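Test kitchen notebook, August
Potato gratin, second round (the no-soak claim)

Starting 7:40 a.m., ovens already on. Yurii Derkach wants this settled before the fall menu gets printed. I want it settled so I can stop hearing about it.

The claim, as it reached us from the Zhuravel people: slice the potatoes, don't rinse, don't soak, go straight into the cream, and the starch left on the slices will thicken the sauce so well you can drop the flour and half the cheese. They also say it has to be their slicer doing the cutting. I have never met a potato that knew what had sliced it.

Setup. 2 dishes, same enamel, same shelf height, one in each oven. Dish A soaked in cold water, drained, patted dry. Dish B straight from the board to the cream. Both got 578 g of sliced potato, which was what was left after I threw out the green ones and split the rest evenly. Cream, salt, nutmeg and a cut garlic clove rubbed around the inside. No flour in either. Gruyere on top only, weighed, same amount.

Potatoes are Sostden, the yellow ones, from the bottom of the sack. I'd call them medium starch. The sack says "all purpose," which tells me the seller didn't know either. If we ever repeat this with russets I expect the whole thing to change, so please nobody copy these notes onto the recipe card as a general rule. That happened with the shallots and we are still living with it.

Slicing. Did half of each dish on the Zulter mandoline and half by hand, mixed together, so neither dish got an advantage. The Zulter drifts. You set it thin, and by the third potato it is cutting thick on one side. Yurii says I lean on it. Maybe so, but I lean on the old one too and it holds. Tightened the screw and finished the batch.

8:25. Both in. Foil on, lower heat to begin, foil off for the last part.

Note on the ovens, again. The left one runs hot at the back. I put a thermometer in each and turned the dishes halfway, but I don't trust this as a full correction. If A wins by a hair, it could be the oven. I'd only believe a difference you could taste with your eyes shut.

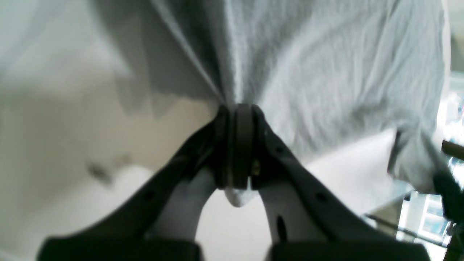
While those baked I read back through the first round. It was worse than I remembered. We never wrote down how long the soaked slices sat in the water, and the cream in the second dish came from a carton that had been open since who knows when. The note at the bottom says "B clearly better, silkier." Silkier than what? My handwriting, too, so I can't blame anyone.

Also found a line from Yurii saying the unsoaked dish was 100 percent his preference. He was the only taster. I have penciled "n = Yurii" next to it.

9:10. Foil off. B is bubbling thicker at the edges, slow fat bubbles. A is thinner and moving faster. So there's something to the starch part, and I'll grant it. I was never really arguing that bit. Anyone who has boiled potatoes has seen cloudy water. What I doubt is the jump from "a little thicker" to "skip the cheese and buy the slicer."

9:35. Both out. Tops look alike. A may be a shade darker on one corner, and A was in the left oven, so see above.

Let them stand before cutting. Yurii wanted to go in right away and I said no, because everything is soup when it's fresh out of the oven and we'd end up writing down soup.

Tasting. I put slips of paper under the plates so he didn't know which was which, and he did the same for me on a second round. It's a poor sort of blind test with two people, but better than last time.

Dish A (soaked): slices hold apart, cleaner potato taste, sauce loose and a bit split near the rim. I liked the texture of the potato itself more here. Seasoning tasted sharper, though they had the same salt by weight. Could be some water left on the slices in spite of the patting, though that ought to push it the other way. Don't know.

Dish B (not soaked): sauce thick, clings, cuts into a square that stands up on the plate. Slightly gluey in the center. Yurii says creamy. I say gluey. We went back and forth over this for longer than it deserved and I am recording both words.

We both picked out B correctly, which at least means there is a real difference. We didn't agree on which was better. He takes B, I take A with the sauce fixed some other way.

On the cheese: I don't see any support for cutting it. B was thicker, sure, but it didn't taste cheesier, and why would it? Starch isn't cheese.

On the slicer: not tested. Zhuravel offered to send one over and I'd sooner try it without their man standing next to it. The Stullus knife did fine on the hand-cut half. Slower, and my slices are less even, but once baked I couldn't find them in the dish. Tried. Neither could Yurii.

To do:
Swap ovens, A on the right, B on the left.
Time the soak and write it down.
Try a quick rinse with no soak, which I suspect is the answer and will annoy both of us.
Get a third taster who hasn't heard us talk about it.
Reheat a square of each tomorrow. For the menu it will nearly always be served reheated, so this morning's tasting may not count for much.

Leftovers are in the walk-in, lower shelf, labeled A and B. Please don't eat B before the reheat. Yurii, this means you.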